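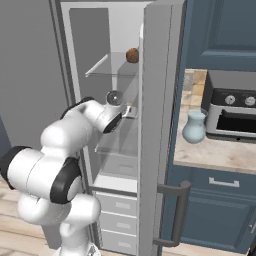
Fresh food section runs warm at the top, freezer is fine. I have a freestanding refrigerator with a freezer below it, bought used when I moved into my place in Clunddale. The freezer holds 0 F without any trouble. The fresh food section is set to 37 F but I measure 44 F on the upper shelf and 39 F at the bottom. All the shelves are glass, like the one the arm is reaching toward, and I have wondered if solid glass is holding the cold air in one layer, as opposed to the wire racks in my old unit. Milk kept on the upper shelf turns in 5 days.

What I have done so far:

Vacuumed the condenser coils. They had a thick mat of dust on them. No change after a full day.

Checked the door seal with a strip of paper at several points. It grips everywhere except near the lower hinge side, where the paper slides out with light resistance.

Lowered the set point by 3 degrees. The bottom shelf started to freeze lettuce and the upper shelf came down to 42 F.

Listened for the evaporator fan. It runs when I hold the door switch in. It sounds normal to me but I have no reference.

The thermometer is a cheap dial type. I would like to know if this is a damper problem, a defrost problem, or just how the thing is loaded, before I start ordering parts. I do keep it fairly full.

Posted by Skalside, Jan 30, 2022

Posted by Plolley

Start with the measurement. A dial thermometer lying in the air of a refrigerator reads air temperature, and that swings each time the compressor cycles and each time the door is opened. Put the probe or the whole thermometer in a glass of water, set the glass in the middle of the shelf, and leave it overnight. Read it first thing in the morning before anything is taken out. Then move the same glass to the bottom shelf and do it again the next night. You want one instrument in both positions. Two cheap dials can easily disagree by more than the difference you are trying to measure.

If the difference is still there, look at the airflow. On most units with one evaporator, all of the cooling is made in the freezer. A fan pushes part of that air through a duct and past a damper into the fresh food section. The outlets are usually in the back wall, and the return is a slot low down or in the floor of the compartment. The solid shelves are not your fault as such. They are designed with a gap at the back and often at the front edge, and air is supposed to go around them. What stops it is food pushed against the back wall. A large pot, a pizza box or a row of tall bottles will do it. Leave an inch or two clear behind everything.

Your lettuce is a useful clue. Cold air is arriving in quantity at the bottom when you lower the set point, so the damper is opening. If it were stuck closed, both shelves would be warm. I would look for an upper outlet that is blocked or iced over. Take everything off the upper shelf, find the outlet, and hold a strip of tissue in front of it while you press the door switch. The tissue should move. If it moves at a lower outlet and hardly at all at the upper one, there is ice in the duct or something has fallen against it.

Ice in the duct is treated the slow way. Unplug it, empty it, prop both doors open, put towels down, and give it 24 hours. Do not chip at it and do not use a heat gun, as the liner and the foam duct both deform at low temperatures. After that, record the temperature every day. If it is good for a week and then creeps back up, the defrost circuit is the suspect: heater, defrost thermostat, or the control. If it stays good, the ice probably came from a door left ajar.

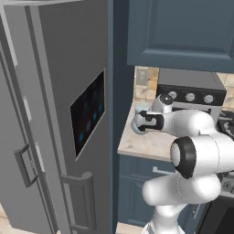
Refrigerator with a dark screen set into the main door.

On models with a display in the door, be aware that the number shown is often the set point and not a measured temperature. Some units show the measured value only for a few seconds, or only in a service mode. The manual will say which. In either case do not use it to check your thermometer.

The door seal near the lower hinge is a separate matter. Light resistance on the paper test is marginal, not failed. Wash the gasket with warm water and dish soap, dry it, and warm that section gently with a hair dryer on low while pulling the lip outward. Close the door and leave it shut for an hour. Also check that the cabinet leans back slightly. If the front feet are too low the door will not pull itself shut over the last inch, and that lets damp air in, which ends up as frost on the evaporator.

One more item. After any change to the set point, wait a full day before judging it. A packed compartment has a great deal of thermal mass.

Posted by Ait Ali

Turn it down to the coldest setting. Mine did this and that fixed it.

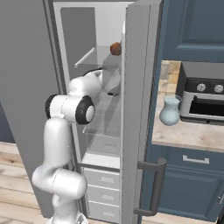 Skalside wrote back that the coldest setting was ruled out by the lettuce, but that the water glass test had been done over two nights. The upper shelf read 43 F and the bottom shelf 38 F, so the dial was reading slightly high and the difference was real. The tissue moved at the lower outlet and did not move at the upper one. There was also a bag of tortillas standing flat against the back wall, right over the vent. With the bag gone the tissue moved a little, though less than at the bottom.

Posted by Plolley

Then you had two restrictions, and the bag was one of them. Do the full defrost anyway. Partial flow at the upper outlet with the fan running and nothing in front of it means the duct is still narrowed. Mark the date on a piece of tape inside the door. In my experience a failed defrost heater shows itself again within 7 days or so, and a one-time icing does not come back.

If it does come back, pull the rear panel in the freezer before you order anything. Frost evenly over the whole coil points to the defrost circuit. Frost on only one end of the coil, with the rest bare, points to low refrigerant, and that is a job for a technician. On a used unit of unknown age I would get a price for the repair before agreeing to it.

Put the set point back to 37 F before you start, otherwise the readings afterward cannot be compared with the first ones.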